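Speaker notes: Bread for people who think they can't
Talk for the Bremstead library evening series, 15th July

Before starting: check the clicker, pour water, put the two loaves on the side table but leave them in their bags. Ask the front row if they can hear me without the mic.

Opening

Hello and thank you for coming out on such a warm evening to hear somebody talk about flour! I love this subject more than is reasonable, so if I'm still going at nine, please wave at me.

Ask for hands: who has baked a loaf they were proud of? Who has baked one they threw away? (Wait for the laugh, then put my own hand up for the second one.)

My first sourdough came out flat enough to post through a letter slot. I'd followed the recipe to the minute. The recipe said let it rise for four hours, so I let it rise for four hours, in a kitchen in Fjeld in winter with the window open a crack. The dough had hardly started. I baked it anyway, very pleased with myself, and we ate it as a sort of cracker with soup.

Tonight is mostly about that gap between what the clock says and what the dough is doing. If you go home with one thing, let it be this: look at the dough first and the clock second.

Part one: flour and water

Go slowly here, people will want to write things down.

Wheat flour has proteins in it that link up when they get wet. That stretchy network is gluten, and it's what holds the gas in. You can build it by kneading, and you can also build it by mixing the dough, putting a plate over the bowl and going off to read a book. I find this so exciting, even now. You come back after half an hour and the lumpy mess has turned smooth without you.

Bakers call the resting stage the autolyse. Strictly speaking it's only flour and water, with the salt and starter added later. At home I often put the starter in straight away and hold back the salt, and the bread is fine.

Water amounts. Mention that all flours drink differently. A whole wheat flour takes up far more than a white one, and two bags of white from different mills can surprise you. Start a bit dry. You can work more water in with wet hands, but taking it out again is a nuisance.

Temperature. Warm dough moves fast and cold dough moves slowly. In September my kitchen is perfect and I can bake almost without thinking. In July I use water straight from the fridge.
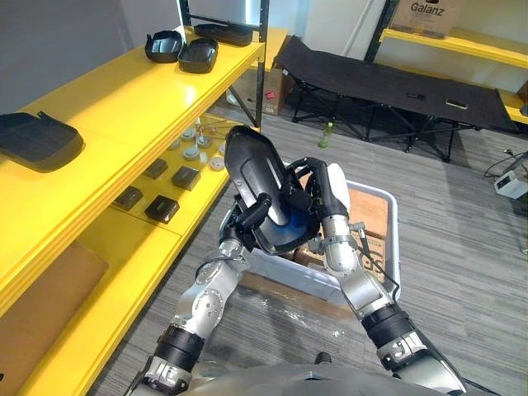
Part two: the starter

This is the bit that frightens people, so keep it light.

A starter is flour and water with wild yeast and bacteria living in it. You feed it and it grows. Mine came from Britt-Marie Strömberg, who taught me most of what I know, and it arrived in a jam jar inside a sock inside a handbag. I have neglected it terribly. I've left it at the back of the fridge for weeks, poured the gray liquid off the top, fed it twice and made bread with it the next day.

So please don't cancel your vacation for a starter!

The routine I use:
Take it out of the fridge the evening before.
Throw away most of it, or save it for pancakes.
Feed it with equal weights of flour and water.
Leave it on the counter overnight.
In the morning it should be domed and full of bubbles, and smell like yogurt or ripe apples.

If it smells like nail polish remover it's hungry. Feed it again and wait. If it has pink or orange streaks, or fuzzy mold, throw it out and ask a friend for a spoonful of theirs. Say this one twice, it always comes up afterwards.

Pass the jar around at this point. Remember to get it back.

Part three: the rise

Back to my flat loaf. The long first rise is called bulk fermentation, and it's where most home bread goes wrong. Usually it's stopped too early.

What to look for: the dough has grown by at least half, the edges curve down where they meet the bowl, and when you shake the bowl the whole thing wobbles. I'd like everyone to do the wobble with their hands. (Do it. They'll be shy until I do it.)

A straight-sided container helps a lot. Put a rubber band around it at the level of the dough when you start, and then you can see how far it has climbed. In a big round mixing bowl everyone guesses wrong, me included.

During the first couple of hours I fold the dough a few times. Wet hand, reach under one side, pull it up and over, turn the bowl, repeat until you've been all the way around. The first fold feels like wet cement. By the third it holds itself up in a lovely soft cushion – that's the moment I fell for bread, and I still get a thrill from it.

If you have a job and a family and all that, use the fridge. Shape the loaf in the evening, put it in its basket in a plastic bag, and bake it in the morning or even the evening after. The cold slows the yeast down and the flavor gets better. Oda Björklund bakes straight from the fridge before her early shift and brings the bread to work still crackling.

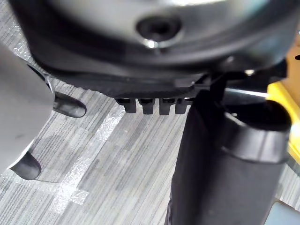
Shaping. Keep this short, because it makes far more sense with hands in dough, and that's what the workshop is for. The main point is tension across the top. Drag the ball toward you over an unfloured counter so the underside catches and the skin tightens. Stop before it tears. Too much flour on the counter and it just skates around.

Part four: the oven

Steam is what you need in the first part of the bake. It keeps the crust soft long enough for the loaf to spring up. Professional ovens inject it. At home the easiest way is a heavy pot with a lid. Heat the pot in the oven, lower the dough in on a sheet of parchment, lid on, then take the lid off for the second half so the crust can color.

Warn them about the lid. I have a scar on my thumb from picking one up with a damp dish towel, which conducts heat wonderfully. Dry oven gloves, please.

Then bake it darker than feels comfortable. A pale crust goes leathery by lunchtime, and the dark one tastes of toast and caramel and all sorts of things. If you're nervous, give it five extra minutes each time you bake until somebody in the house complains.

And let it cool! The inside is still setting when it comes out. Cut it hot and the crumb gums up on the knife. I know how hard this is. I go and hang up laundry.

Take the loaves out of their bags here. Loaf A was stopped early, loaf B had the full rise, same dough and same oven. Cut both across the middle and hold the halves up. Walk them down the aisle so the back rows get a proper look. Don't say which is which until they've voted.

Part five: questions I always get

Do I need special flour? No. Ordinary bread flour from the supermarket is good. If you get keen, the mill shop at Varudis sells a stone-ground wheat that smells like a hay barn, and I'd mix a third of it with white.

Can I freeze it? Yes, sliced, on the day you bake it. Toast it from frozen.

Why is mine sour? Probably a long rise with a starter that was past its peak. Use it younger, when it's still climbing.

Why is mine not sour enough? Leave it longer in the fridge. (These two are usually asked by people sitting next to each other.)

What about rye? Rye is a completely different creature, sticky and stubborn, and it deserves its own evening. I'd happily come back and do one.

Closing

Mention the hands-on workshop at the Wulanness community kitchen in September. There are 12 places and everybody takes home a shaped loaf in a basket. Sign-up sheet is by the door, pen is on a string.

Starter to take away: 16 little pots on the side table, one per household, feeding instructions on the lid. Tell them to loosen the lid on the way home or it may pop.

Thank the library for the room and for letting me make crumbs. Then butter both loaves and invite everyone up to taste.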